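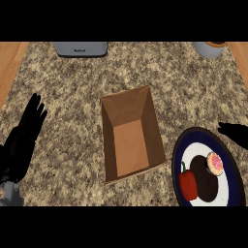

Dirceu Portela

Granite worktop keeps a dull patch after sealing, can I save it?

Hello to all. We moved in March to a flat in Ondale and the kitchen came with a granite worktop, beige and brown with many dark spots in it. The spots hide crumbs very well, so maybe I did not look at it enough. The previous tenant left a half bottle of stone sealer from Kemeo under the sink, and I thought it would be good to use it before we start cooking every day.

I cleaned the stone with washing-up liquid, let it dry over night, and put the sealer with a cloth. The bottle says to wipe off the rest after ten minutes. My daughter called me in the middle and I came back much later, I think it was almost one hour. Now there is a cloudy area near the toaster, as large as a dinner plate, and it feels a little sticky when I put my hand flat. If I look from the side, against the window, it is worse.

I have tried hot water, and then vinegar with water, but only one time, because my neighbour told me that vinegar is bad for stone. One shop offered me to polish the whole top for 270, which is a lot for us at the moment. The landlord does not know yet.

My questions are: is this damage in the stone or only sealer on top? And is there something I can do by myself before I pay the 270?

2 answers

Tornness
Accepted answer

It is sealer on top. Your stone is most probably fine. When the sealer stays too long, the part that did not go in dries on the surface and becomes hazy and tacky, as you describe.

What worked for me, on a darker granite than yours:

Put a small amount of the same sealer on the cloudy area, only enough to make it wet. Wait two or three minutes, not more. The fresh sealer makes the old one soft. Then rub with a dry white cotton cloth, quite hard, in circles, and change to a clean side often. You may need to repeat it. I did it three times with a rest between.

If the bottle is old and it smells strange or has lumps, do not use it. In this case, try acetone on a cloth, but open the window, put off the gas and keep it away from any plastic edge. First try in a corner behind something. Read also the label, some sealers are with water and some with solvent, and for the water ones I have less experience.

After that, wash with warm water and one drop of washing-up liquid and let it dry a full day before you judge. Mine looked bad the same evening and good the next morning.

About the vinegar, one time with water should do nothing to real granite, but do not continue. Some stones that are sold as granite have softer minerals in them and these can lose the shine.

To know if you need sealer at all, put some drops of water and wait ten minutes. If the stone does not become darker under the drops, leave it alone for this year.

Van Damme

Just get the polish done. 270 is ok for a kitchen, my sister paid more. Or use car wax, my uncle does.

Comment from Tornness: please no car wax where you put food. And to polish the whole top for one patch is too much, I think.

Comment from Dirceu Portela: Thank you very much Tornness. The bottle was still liquid and had no lumps, so I made it as you wrote, two times. The sticky feeling is gone completely. There is still a thin line where the edge of the patch was, but I must search for it with the lamp. I will do the third time when my arm is better. The drops of water stayed on top and the stone did not become dark, so I suppose it was not necessary to seal it from the beginning.

Comment from Tornness: Good. For the line use less sealer and more rubbing.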